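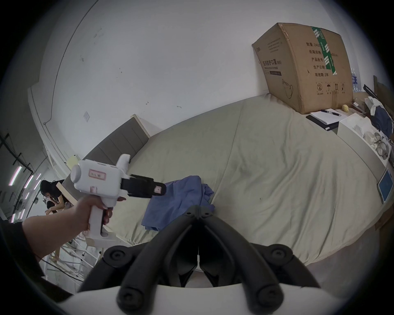
Bed 387: pale fitted sheet, grey padded headboard, one bunched-up blue garment and a cardboard box on the far corner.

Zancombe Beds: README

Welcome! Zancombe Beds is a collection of pictures of beds with things on them, put together for anyone who cares about how clothes get sorted, folded and put away in real bedrooms. If you have ever tipped a heap of washing onto the duvet and wondered where to begin, you already know the subject very well.

The collection is kept by Mounir Younis as part of the Cirkwood household project. Corrections and questions are very welcome, and so are arguments about what counts as a fold.

Why beds

Most writing about laundry starts at the machine and stops at the line. The part we love comes afterwards, when everything lands on the nearest big flat surface, and in a great many homes that is the bed. It's the right height for some people and much too low for others. It's soft, so a neat pile leans over as soon as you put anything down next to it. The sheet moves with the clothes. A fold that takes a moment on a table can take three goes on a mattress, and we find that endlessly interesting!

Beds also collect things. Boxes, bags, coats, the post. We decided early on to leave all of that where it was, and the picture at the top is a favourite of mine for just that reason. The box is printed for N95 medical protective masks and gives a quantity of 2400, and it has green-and-white tape running down the front. The folder notes for bed 387 list it under "containers" and go no further, as we only record what can be read or seen on the outside.

What's in the folders

There are more than 900 pictures, sorted by bed. Each bed has its own numbered folder, and the numbers follow the order in which they were added, with gaps where a folder was later withdrawn. Inside each one you'll find:

pictures: the images themselves, in the order they were taken
notes.txt: a few plain lines on the bedding, the clothes and anything else on the bed
state.csv: one row per garment, using the words listed below

The Shawky folders came in as a separate batch in December and use a slightly older layout, with the notes and the garment rows in one file. I'm working through them on Friday afternoons and have 20 left to convert.

Words we use for garments

flat: laid out with the whole outline showing
part-folded: at least one deliberate fold, but not finished
folded: finished, whatever the style
bunched: gathered up in loose folds, with no clear outline
hanging: partly over the side of the bed

The blue garment on bed 387 is down as "bunched", and its type is "unknown". Please do use "unknown" freely. An early round of labels had far too many confident T-shirts in it, and some of them were pillowcases.

Words we use for bedding

We keep this short: bare mattress, fitted sheet, flat sheet, duvet, blanket, throw. Add "creased" if there are clear wrinkles and "smooth" if there aren't. Bed 387 is "fitted sheet, creased". Colours go in everyday words, so pale green or beige (or both, if you can't decide between them) is better than anything off a paint chart.

Things to know before you use it

Many of the pictures have a strongly curved view, so straight lines such as the edge of a mattress or the side of a box may bend. Please don't try to measure a garment from them.

Clothes are often partly hidden. If you can see a sleeve, write "sleeve visible". If you can't, leave the column blank.

Writing on boxes and packets may be in any language. Copy it as it stands and put a translation in the next column if you have one.

There are far more bunched garments than folded ones. I think that is a fair picture of most bedrooms, mine included, but do bear it in mind if you're comparing the two.

The Udent list

Udent is our companion word list, with everyday names for clothes and bedding in British spelling. It's what keeps jumper, jersey and pullover from becoming three different things. The copy in the main folder is the current one, so please use that and ignore any left in the Shawky folders.

Helping out

New notes are the most useful thing you can send. Pick a folder, read the notes beside the pictures, and tell us what we missed. Small fixes are lovely: a pillow called a cushion, a sock left out, a blanket that is plainly a towel. Put the bed number in the subject line and keep to one bed per message.

Still to do

Finish converting the Shawky folders
Agree on a word for socks rolled together (current front-runner: "balled")
Add a bedding column for valances
Check every "unknown" in the first 20 folders against the Udent list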